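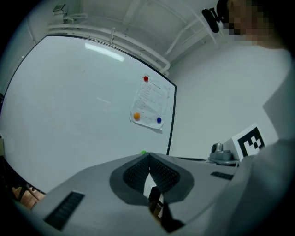

Whiteboard magnets

A whiteboard magnet is a small magnet, usually in a plastic shell, used to hold paper against a steel-backed writing board. Sounds simple, and it is, but I've been keeping this little home-grown encyclopedia of office things for a while now and this is the entry people write to me about the most. (Staplers come second. I still owe everyone a proper staplers page.)

I've tried to stick to what I know from using them, buying them and picking them up off the floor. If you want the short version: get more than you think you need, get them in a few colors, and keep one spare at the bottom of the board.

What they are made of

Most of the cheap ones are a disc of ferrite, the dull gray ceramic stuff, glued into a plastic cap. The cap is what gives you the color and something to grip. Ferrite is not very strong for its size, so the discs tend to be chunky, and they hold one or two sheets of ordinary paper without any fuss. Ask one to hold a wall calendar and it will slide down the board overnight like it's tired.

The stronger kind uses neodymium. These can be tiny, the size of a shirt button, and still hold a fat stack of paper. They also snap together so hard that they chip, and they'll pinch your skin if you let them. Small strong magnets are dangerous if swallowed, more than one especially, so they have no place anywhere little kids can reach. I keep mine in a tin at work and don't bring them home at all.

Then there is the flexible sheet kind, the bendy black-backed material you get on fridge calendars. It's fine for labels and headings. It's pretty hopeless for holding anything up.

Shapes

Round is the standard and I think round is right. A round magnet has no wrong way up, it slides nicely when you push it, and you can get a fingernail under the edge from any side.

Bars are good for wide things like posters and maps, and I like them for the top edge of a big sheet. Push-pin shapes, the ones that look like a fat thumbtack, are the easiest to pull off and the easiest to knock off with your elbow. Clips with a magnet on the back are lovely for stacks. I had a nice steel one that lived on my board at Drullitier for years and I never once saw the back page of whatever it was holding, so make of that what you will.

The board matters too

A magnet only works if there is steel behind the white. Painted steel and enameled steel boards both do the job, and the enameled ones last much longer if you slide things around on them a lot. Melamine boards are the cheap ones with no metal in them, and a magnet will drop straight off. Glass boards are a mixed bag: many have a steel sheet behind the glass, but the glass puts a gap between the magnet and the metal, so the ordinary ferrite discs won't hold and you need the strong ones.

Before you buy a big box, take one magnet over to the board and try it. I once ordered 200 of them for the Riva building, all in one go, very pleased with the price, and half the rooms on that floor had melamine boards. Those magnets ended up on filing cabinets. There are probably a few on the cabinets now!

How many per sheet

This is the question I get most, and everybody has an opinion. One magnet, dead center at the top, is the usual habit. It works on a fresh flat sheet in a quiet room. The trouble is that the sheet swings, and once it has hung there a while the bottom corners start to curl up toward you. Every door that opens makes it flap.

Two at the top corners stops the swing. The curl at the bottom carries on.

Three is my own number, one at the top in the middle and two lower down, in a sort of triangle. The top one takes the weight and the lower pair keeps the page from lifting. You can still get a corner that turns out a bit if the magnet sits well in from the edge, or if the paper has been folded or crumpled before it went up, and in that case I just move the magnet closer to the corner and let it be. Four is for pages that have to stay up all season, such as a phone list or the cleaning rota. Past four you're decorating.

If the sheet is laminated, go stronger instead of adding more. Plastic on a shiny board is slippery and a weak magnet will creep.

Where on the board

Put standing notices at the far left or far right and leave the middle for writing. I can't say this strongly enough. A page that starts life in the middle of the board because somebody was in a hurry will still be there in December, with everybody's diagrams bending around it.

I prefer the right-hand side, close to the frame, as I'm right-handed and write from the left and usually run out of ideas before I get that far. Left-handers I've worked with want it the other way around. If the board is under a bright ceiling light you also need to think about glare. A glossy board throws back a long white streak from the tube above it, mostly across the upper part, and you can't read a thing through it from the wrong chair. Plain paper doesn't shine the way the board does, so a printed page can go higher than handwriting can. Small print should be at eye level though, wherever the light is. Nobody is going to stoop to read ten-point type.

Do colors mean anything?

In most rooms, no. The magnets come in mixed packs and people grab whatever is nearest, so one page can easily wear three colors and none of them mean a thing.

Some offices do run a system. At Woro we had a planning board where red meant stuck, orange meant waiting on somebody, green meant go ahead and blue meant finished. It was great for the first few weeks. Then we ran short of green, someone used a blue one for the time being, and after that you had to ask. If you want a color system, buy the colors separately, in real numbers, and keep a different kind of magnet altogether (black bars, say) for just holding paper up. Also remember that plenty of people have trouble telling red from green, so a letter or a symbol on the cap is a kindness.

The spare at the bottom

Boards tend to collect a magnet or two down at the lower edge, away from everything else. I used to tidy these away. Now I leave them alone and even put one there on purpose, as that's where your hand goes when you walk up with a sheet of paper and need something to hold it with. The pen tray is the other popular place, but magnets in the tray pick up every loose staple and paper clip, and they get coated in that gray eraser dust.

Cleaning and care

The plastic caps can go in warm soapy water, just don't soak them, as the glue goes. Dry them well. Wipe the face of the magnet before it goes back on the board, too. The thing that scratches whiteboards is usually grit stuck to the underside of a magnet being shoved sideways, and the scratches then hold ink forever. Lift, don't slide, if the surface is painted steel.

Dropped ferrite breaks. If the disc has come out of its cap in one piece a dab of two-part glue will put it right, and I leave it overnight with the steel side of something flat pressed on it. If it has broken into bits, throw it out. The sharp edges will ruin the board.

Heat isn't much of a worry indoors. Neodymium ones can lose strength if they get properly hot, so don't park them on a radiator.

Keep the strong ones well away from bank cards with a magnetic stripe and from anyone's pacemaker. The weak ones I don't fret about, but I still don't carry them in the same pocket as my wallet.

Buying

A pack of 12 mixed discs is plenty for a single board. For a meeting room that gets used every day I'd go to 20, and for a corridor of rooms a tub of 50 is usually the best value. They do wander. I've found ours on the fridge, on the side of a desk fan and, one time, on the underside of a car door at the Wada site, holding up a parking permit.

Look for a cap with a raised edge so you can get hold of it, and a diameter of at least an inch if your hands are stiff. Avoid the ones with a paper picture on the front, as the picture peels. If the pack gives a holding figure in sheets, knock it down a bit, since it's normally measured with thin new paper on a perfect board.

Alternatives

Tape leaves a mark and lifts the coating on older boards. Putty is better but gets greasy in summer. Static-cling sheets are fun and fall off in dry weather - mine did, anyway. A strip of cork along one side of the board takes ordinary pins and is a good fix for melamine boards, where magnets are no use at all.

See also: board erasers, pen trays, bulldog clips, bulletin boards, staplers (coming, I promise).

Last updated Tue 5 August. The section on glass boards was rewritten after several of you told me your magnets kept falling off.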